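Lambros Xenos
24 Sep 2026

Grikholm Preserve notes, part 1. I finished walking the boundary of the north unit this month and people keep asking what is open, so I'm putting it in one thread.

Background first. The preserve covers 1281 acres on the east side of Himlow Lake. The county bought the core parcel from the Rawat family. The strip along the inlet came later under a conservation easement and has different rules, see below.

Elevation at the boat ramp is 1833 feet. The ridge trail tops out a little higher but there is no survey marker up there, so I won't give a number.

Trails. The Lake Loop is 5 miles, mostly packed gravel, with a boardwalk over the marsh at the inlet. Ridge Spur leaves the loop at the second footbridge and rejoins it behind the group picnic shelter. The spur is dirt and roots. No bikes on the spur. Bikes are fine on the loop.

Old paper maps show a third trail, Quarry Cut. It was closed after the slope failed and is no longer maintained. The blazes are still on the trees. Ignore them.

Trail widths, for the people who asked about wheelchairs and double strollers: the gravel section is wide enough for two chairs to pass. The boardwalk is not. There are pullouts on the boardwalk but I would wait for oncoming traffic to clear before starting across.
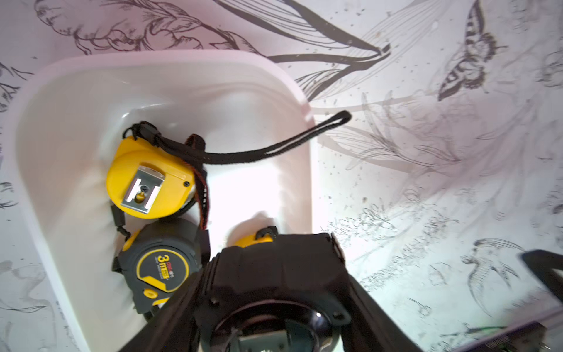
Tape measures, yellow and black, in the tray.

Camping. The campground has 40 sites, all on the west bench above the ramp. The walk-in sites are at the far end past the pump. Water is shut off when night temperatures drop, and the date is posted on the kiosk. Vault toilets stay open all year.

Sites are reserved through the county parks page. Unreserved sites go first come, first served at the self-pay station. Bring exact change or a check. There is no card reader and cell service at the station is poor.

Fishing. The lake holds largemouth bass, bluegill and channel catfish. A state license is required. The inlet strip is catch and release only, artificial lures only, and that is a term of the easement. The line is marked by white posts on both banks.

Boats. Electric motors and paddle craft only. The ramp is concrete and in fair condition, with a drop at the end of the slab at low water. Back in slowly with anything on a long trailer.

Corrections from Yogesh Pandey, who walked the south unit: the gate at Rotel Road is locked at sunset, and the overflow lot there does not connect to the Lake Loop. You have to walk back along the road shoulder to reach the trailhead. I had this wrong in my older thread and have deleted that post.

Dogs are allowed on leash on both trails and in the campground. They are not allowed on the swimming beach or on the boardwalk during nesting season. Closure signs go up at both ends.

Hunting is not permitted in the north unit. The south unit has a limited archery season by permit. Wear orange if you are on the south side in the fall.

South unit trails will be part 2. I still need the grade on the connector before I post it.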